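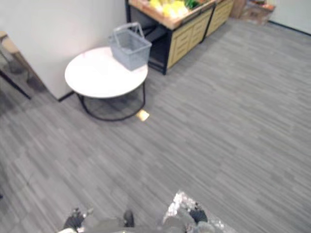
Side tables, baskets and other places things go to be forgotten

A round side table has one great weakness. It is flat and it is near the door, so by Friday it holds everything you own. Mine has served as a post office, a key museum and, for most of November, a home for a single glove. The tips below came out of two years of losing that fight in our shop in Plallilville, and most of them work just as well at home.

Put an empty basket on it

A gray plastic shopping basket with a carry handle does the job nicely. Set it toward the back of the table, nearer the wall, so there's still room at the front to put down a cup. Whatever lands on the table during the day goes in the basket. At closing time you pick the basket up by the handle and walk it around until it's empty again. If you skip the walking part you have bought yourself a smaller, deeper table.

Mesh sides are better than solid ones. You can see the onion before you smell it.

Choose a base you can sweep under

Thin metal legs or rods, open underneath. A solid drum base looks very grand and collects fluff all the way around, like a moat. Ours has a ring at floor level, so it gets lifted and moved over once a week. Leonie Strobel does the floor on Saturdays and would like it known that she does the lifting too.

Pick up paper before you vacuum

Little squares of paper love striped carpet. A pale yellow one shows up well on gray, and you will still walk past it four times. Bend down and get it. A vacuum will only push it to the baseboard, where it will live with its relatives.

Keep the lemons up top

Yellow fruit in an open tray cheers up a room for very little money. Put something green and leafy at one end and it looks as if you planned it. Turn the pile over every couple of days, since the bad one is always at the bottom and never lonely for long.

Drawers under a produce tray are for bags, string and cloths. Usman Hayat once kept 600 price tags in one of ours, in no order, and we are still finding the ones for plums.

White tabletops

Warm water, a drop of dish soap, soft cloth, dry it after. For rings left by mugs, a little baking soda paste, rubbed gently. For rings left by Pascual Carrasco's mugs, a larger cloth to cover the table.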